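About Gilby

Gilby is a tidying company. We go into homes and small offices, clear the surfaces, find a place for whatever was on them and leave. That is the whole of the business, and our accountant has asked us more than once whether there might be some further part of it we had forgotten to mention.

We began in a rented room above a dry cleaner's in Goltmont. Colleen Fortin had spent eleven years running the stockroom of a stationery wholesaler, where everything had a shelf and every shelf had a number, and had then gone home each evening to a kitchen table she hadn't seen the top of since the spring. Efren Baluyot was her neighbour. He came round to borrow a stepladder, waited while she looked for it, and ended up putting her table in order while she was still in the cupboard under the stairs. She never found the stepladder. They registered the company in November.

The name has no meaning. We wanted Wenar, but a firm that fits gutters already had it.

What we do

Most of our work starts with a table. People imagine we'd start with the loft, or the garage, or the wardrobe with the door that has to be leaned on, and we do get to those in the end. But the table is where a household puts things down when it hasn't decided about them. A puzzle lives there for a month. So does the post, one glove, and the good scissors, which belong in the drawer and have not seen the drawer in some time.

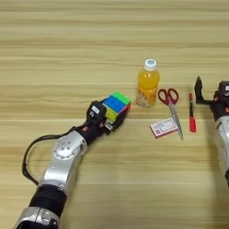 Our method, if we must call it one, is to take a table in small lots. We deal with a handful of objects at a time and don't touch the next handful until the first has gone somewhere. Colleen is strict on this. New starters always want to sweep the lot into a box and sort it out on the floor, and she lets them do it once, in her own house, and then makes them live with the box.

For each thing we ask the client where they would go to look for it. We don't ask where it ought to go, as people tell terrible lies when asked that. A man in Shetty Road told Efren that batteries ought to be kept in the utility room. Where would he look for one? The fruit bowl. The batteries are now in a tin beside the fruit bowl and we've had a Christmas card from him every year.

The four piles

We use four piles, and they haven't changed since we started, though the names have been cleaned up a bit for the website.

Stays put. Things used in this room, most days, by someone who can be named.

Goes home. Things that have a place already and have wandered. Scissors, nearly always. If you have one pair, they'll be on the table. If you have five, they'll be on the table and you'll have bought them one after another while looking for the first.

Goes in the fridge. We didn't plan on this as a category. It was added after an early job in which a pint of milk was carefully filed under Stays Put.

Ask. Anything that looks like rubbish and might be somebody's. We don't throw things away on a client's behalf, and that includes the instructions for appliances they no longer own.

Practice tables

Everyone who joins us spends their first 28 hours at the practice tables in our Goltmont room. It is a bare sort of training. We put out a few ordinary household things with nothing in common and talk about where each might live, for a family, for a student, for someone with bad knees who can't use the low cupboards. Then we put them out again in a different order. Toys and puzzles cause the most argument. Efren holds that a puzzle cube is a living room object. Colleen holds that it is a desk object and that he only says living room because he can't solve it.

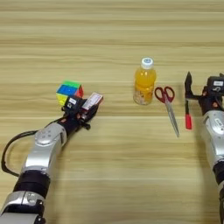 Puzzle cube, orange juice and red-handled scissors, before the four piles.

We keep the practice things deliberately dull. Our first set was put together from charity shops and had a brass owl in it, and people got fond of the owl and stopped paying attention to anything else. The owl has been retired to the windowsill, where it counts as Stays Put.

Who we are now

There are 23 of us, mostly part-time, and we've cleared 2882 tables, a figure we know only because Colleen writes each one in a ledger. Desks are counted. Ironing boards were counted for a while and then struck out again after a staff meeting that ran well past six o'clock.

Efren looks after visits and training. He is the one who'll come and see you first, and he'll have a cup of tea if it's offered and put the cup away afterwards, probably in the right cupboard. Colleen looks after bookings, the ledger and the van. Her own kitchen table is currently visible at the north end.

What we don't do

We don't clean. We'll wipe a surface once it's empty, out of ordinary decency, but ovens and windows are somebody else's trade. We don't sell boxes, baskets or labels, and we're wary of clients who have already bought a great many. We don't take photographs of your house for our website, and we won't tell your sister what we found.

Visiting us

The Goltmont room is open from ten in the morning until four. Come up the side stairs and knock hard, as the presses downstairs are loud. First visits to your home are free and take under an hour. Please don't tidy up before we come. Everyone does, and then Efren has to go and look in the bedroom to see where it's all been put.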